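From my kitchen to yours: the great counter clear-out

I have been sorting the kitchen counter again, so those of you who wrote in after the December letter asking whether I'd ever got round to it can stop holding your breath. I have! It took me 2 evenings and far too much tea, and I'm rather pleased with myself.

What set me off was Soon-im Nam's talk at the Burier hall, the one about small kitchens. She cooks for five in a galley you could barely swing a tea towel in, and her rule is that the chopping board gets its spot first and everything else has to fit in round it. I'd always done it the other way about (board propped behind the kettle, dragged out when wanted, crumbs everywhere), so I went home and had a go.

The thing I'd recommend to anybody is a little wooden organiser with a drawer in it. Mine was waiting in a box from the Skisell sale for longer than I care to admit. The drawer is for packets, the sort that otherwise slide about and end up behind the bread bin, and the top is just the right height for a plate of fruit. We eat so much more fruit when it's up where we can see it. My youngest has gone from never touching a banana to complaining when they've run out, and I've got over nine pounds' worth of apples on this week's shopping list, which is another problem altogether.

Mugs next. I kept the ones we reach for and stacked them, and the rest went to Ham for the church fair, apart from one with a chip that I couldn't part with. Tins and canisters I put beside the organiser where I can grab them with one hand while stirring with the other. Kitchen roll stands upright on its holder at the far end. It used to live under the sink, and I can't tell you how many times I've dripped egg across the floor going to fetch it.

A word about wooden boards while I'm at it, as three of you asked. Wipe it, dry it, give it a rub of oil now and then, and please don't put it in the dishwasher. I did that once with my mother's and it came out shaped like a saddle.

Next time I'm tackling the cupboard over the fridge, where I know for a fact there is a Lustik fondue set that has been used once. If any of you would like it, do shout before I get the steps out.

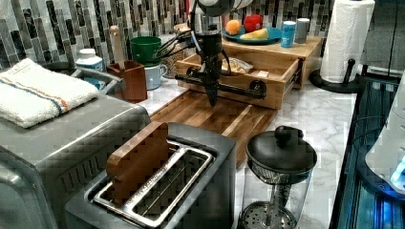

Oh, and if you're coming to the jam swap, bring your own lids please, we ran short last time and I was up until gone 9 hunting for spares.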